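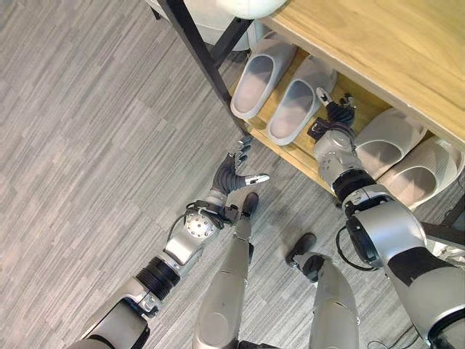
White slippers on the lower shelf

Subject: Re: [wonis-knit] Fernby slippers, sole came out like a pancake

Kibet Muriithi wrote:

> Hi all, I finished my first pair of Fernbys and felted them on hot
> like the pattern says. The tops look great but the soles spread so
> wide my feet slide around in them. Did I pick the wrong yarn or is
> it my washer? I used the Rundedov worsted, held double. Also, is
> there any way to save them or are they dog toys now?

Hi Kibet!

Don't give them to the dog yet. I've had that same pancake sole, and on mine the yarn was fine (Rundedov felts beautifully, if you can stand the smell when it's wet). My guess is you knit the sole on the same needles as the top. The older version of the pattern never mentions changing, but I go down to a US 8 for the whole sole and it comes out much firmer.

To save the pair you have, wet them again in hot water, put them on, and squash the sides in with your hands while they're warm. You'll feel silly standing in the bathtub in wool slippers. Then stuff them tight with old towels and leave them two full days, longer if your house is damp like mine. If they're still too wide after that, take a tuck along the instep with doubled yarn and run it through the wash one more time.

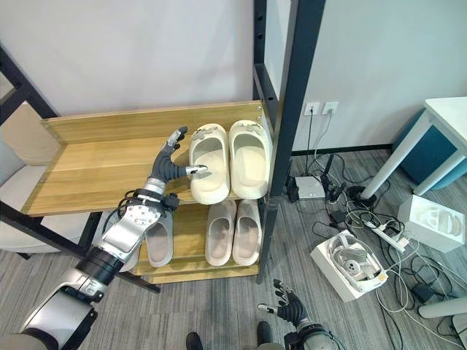

Archive page last changed: October, 4:15 pm

Somebody off-list asked how much yarn to buy, so I'll answer for everybody. My last pair took 468 yards, and that was a women's medium with a 6 inch cuff that I fold down. Skip the cuff and you'll have a good bit left over for a hat or whatever. I wouldn't cut it close, though – the Gachanja shop only gets that yarn now and then, and two dye lots side by side look awful once they're felted. Ask me how I know. 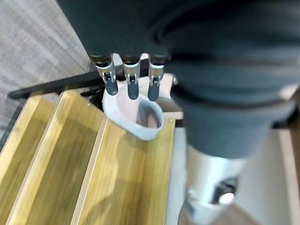
Color is the other thing I'd think about before you cast on again. White slippers are lovely for a week, and then you walk to the mailbox in them. I've gone over to grays, and I like two of them together, one for the foot and a lighter one for the cuff. The ribbed sleeve on that arm has the kind of range I mean, charcoal and slate, with a bluish gray where the light hits it. In wool I'd put the charcoal on the bottom, where all the dirt goes.

One more thing about the cuff: bind off loosely! Looser than feels right. I used to yank mine and then couldn't get my heel in.

Let us know how the bathtub part goes. I'm starting a men's large tonight and may be back with sole problems of my own.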